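# Chapitre 4. Montrer plutôt qu'écrire : la démonstration comme point de départ

Jusqu'ici, nous avons programmé. Le bras allait d'un point à un autre parce que nous avions écrit les deux points, et si quelqu'un déplaçait la pièce de deux centimètres pendant la pause, il se refermait sur du vide avec une belle assurance. Vous avez sans doute vécu cela au chapitre 3, avec l'exercice des palettes, et peut-être en avez-vous gardé un peu d'agacement. C'est un bon point de départ pour ce qui suit.

Dans ce chapitre, nous allons prendre le problème par l'autre bout et faire le geste nous-mêmes, avec le bras, autant de fois qu'il le faudra, en enregistrant tout. L'idée est ancienne : les ateliers de peinture ont longtemps fait travailler des robots dont on avait guidé le poignet à la main, une seule fois, avant de rejouer le mouvement à l'identique. Ce qui a changé, c'est ce que l'on fait des enregistrements. On ne les rejoue plus tels quels (ou rarement), on s'en sert pour apprendre une règle qui relie ce que voit la caméra à ce que doit faire la pince.

Deux façons de montrer nous occuperont. La première est le guidage manuel, que vous trouverez aussi sous le nom d'enseignement kinesthésique : les moteurs compensent le poids du bras, on le saisit par le poignet et on l'emmène où l'on veut. La seconde est la téléopération, où l'on reste à distance, une manette ou un bras maître entre les mains. Le guidage est plus intuitif, et la plupart des étudiants s'y sentent à l'aise dès la première séance, mais la main du démonstrateur risque de passer devant la caméra, ce qui gâte les images. La téléopération laisse le champ libre, au prix d'un apprentissage parfois un peu pénible : on perd le toucher, on juge mal la profondeur, on serre trop fort. Soyez patients avec vous-mêmes. 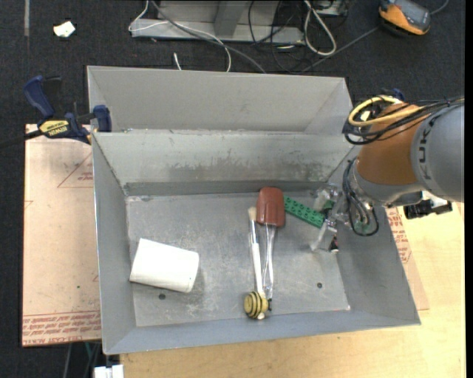 La tâche qui nous servira de fil conducteur tient en une phrase : saisir un objet dans un bac et le déposer dans le bac voisin. Elle paraît si modeste qu'on se demande parfois pourquoi lui consacrer un chapitre entier ! Essayez pourtant de la décrire à quelqu'un qui n'aurait jamais rien attrapé de sa vie. Une spatule se prend par le manche, ou par la tête si le manche est collé à la paroi ; une brique de jouet s'accroche volontiers en diagonale ; un manche transparent renvoie des reflets qui trompent bien des capteurs de profondeur. Et quand deux objets longs sont posés côte à côte, il faut choisir lequel prendre en premier, et glisser un doigt de la pince entre les deux sans tout bousculer. Vous faites ces choix sans y penser. C'est pour cela qu'il est plus commode de les montrer que de les énoncer.

Pour les exercices, nous utiliserons le jeu Vavden, qui réunit 259 démonstrations téléopérées de cette tâche, et le logiciel Tendeo pour les lire et les découper. Sur cet ensemble, 93 démonstrations comportent au moins une reprise : l'opérateur a manqué sa prise, est remonté, puis a recommencé. Dans la première édition de ce manuel, je conseillais de les écarter. J'ai changé d'avis depuis, et la section 4.5 vous dira pourquoi en détail. Retenez pour l'instant qu'un robot à qui l'on n'a montré que des gestes parfaits ne sait plus que faire dès qu'il s'écarte un peu du chemin.

## Avant de commencer

Il vous faudra les notions suivantes, que je vous invite à relire si elles ont un peu pâli :

- les repères de la base et de l'outil (section 2.3) ;
- la cinématique inverse et ses solutions multiples (section 2.6) ;
- l'étalonnage d'une caméra fixe (section 3.2).

## 4.1 Qu'est-ce qu'une démonstration ?

Nous appellerons *démonstration* une suite finie de couples (observation, action), relevés à intervalles réguliers entre le début et la fin d'un geste. L'observation comprend l'image et la position des articulations ; l'action, la consigne envoyée au bras et l'ouverture de la pince. Une démonstration de 400 couples, par exemple, n'a rien d'exceptionnel.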